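Domingo, 23 de febrero de 2025

# Acta de la reunión sobre normas de mesa y de brazo

Asistimos Marijke Postma, Wouter De Bruijn y yo, que tomo nota (otra vez). Van Loon se conectó tarde y sin micro, así que sus comentarios son los que fue dejando en el chat.

## 1. El borrador de normas

Empezamos por el documento que nos mandó Bollberg, que ya va por la versión 4. Marijke lo había leído entero y venía con el PDF lleno de amarillo. Su queja principal es que dice «zona despejada» en todas partes y no explica en ninguna qué es despejada. ¿Sin objetos? ¿Sin manos? ¿Sin cables? Yo le di la razón enseguida, porque en la tarea de cocina la mesa está llena por definición.
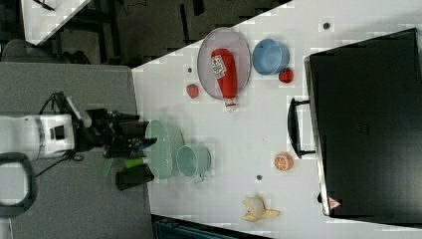
Wouter propuso separar dos cosas: los objetos de la tarea, que pueden estar donde toque, y todo lo demás (móviles, tazas de café, destornilladores), que fuera de la mesa antes de habilitar el brazo. Me pareció tan sencillo que me dio rabia que no se me ocurriera a mí. Aprobado, y la redacción la hace él.

También queda aprobado que quien tiene la parada de emergencia no coloca objetos. Una persona, un trabajo. Marijke quería añadir que el cambio de turno se diga en voz alta, y lo añadimos.

## 2. Colocación de los objetos

Aquí nos enredamos un buen rato. Culen usa plantillas impresas debajo de cada objeto y nosotros no usamos nada, y luego no hay quien compare las sesiones. Wouter es partidario de las plantillas; a mí me parecen un engorro, sobre todo con cosas que pueden ir tumbadas o de pie. Acordamos un término medio: foto de la mesa antes de cada tanda, guardada con la misma numeración que el registro. 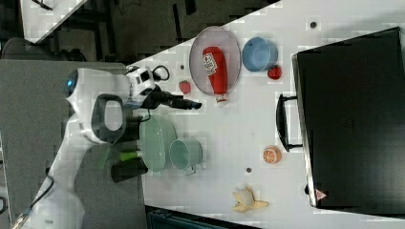
*El brazo sobre la mesa, con la botella de kétchup en el plato y la taza tumbada.*

Van Loon preguntó en el chat si hay que fijar la orientación de cada pieza. Decidimos que no, pero la norma dirá que la orientación se apunta cuando forme parte de la tarea. Si una taza va de lado, se escribe que va de lado y ya está - nada de «posición habitual», que cada uno entiende lo que quiere.

## 3. Cables y revisión previa

Este punto lo pedí yo. Quiero que se compruebe el recorrido de los cables de la muñeca con el brazo parado, y después otra vez en movimiento lento, antes de cada sesión. Marijke apuntó que la lista actual tiene 6 casillas y que ninguna habla de cables, ¡ninguna! Se añade.

Hubo algo de discusión sobre quién firma. Wouter decía que firmara el operador y yo que una segunda persona. Ganó la segunda persona por dos a uno, con Wouter refunfuñando (con cariño). 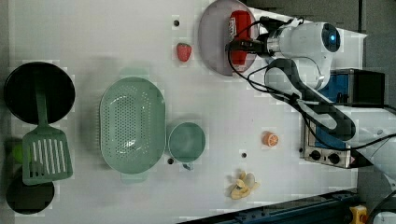 Después pasamos al agarre. Tirnero nos pide que la fuerza de cierre quede escrita por tipo de objeto, y no una sola para todo. Tiene sentido, aunque va a dar trabajo: una botella no se coge como una fresa de juguete. Marijke empieza la tabla con las piezas que más usamos y el resto se irá rellenando sobre la marcha. Hasta que esté, nadie sube el límite por su cuenta, ni siquiera «solo para probar».

## 4. Registro de incidencias

Llevamos 3583 entradas en el registro y muchas dicen solamente «fallo». Lo he mirado y varias son mías, lo reconozco. A partir de ahora cada entrada lleva el objeto, lo que hacía el brazo en ese momento y si alguien pulsó la parada. Wouter revisará las últimas 2000 para ver qué se puede rescatar; las anteriores se quedan como están.

## Tareas

- **Wouter:** texto nuevo sobre «zona despejada» y revisión del registro.
- **Marijke:** tabla de fuerzas de cierre y respuesta a Tirnero.
- **Yo:** lista previa con la casilla de cables, y avisar a Bollberg de que habrá cambios.

Queda pendiente para mayo lo de las plantillas, que Wouter no ha dado por perdido. Van Loon pide que la próxima vez se le mande el enlace con tiempo.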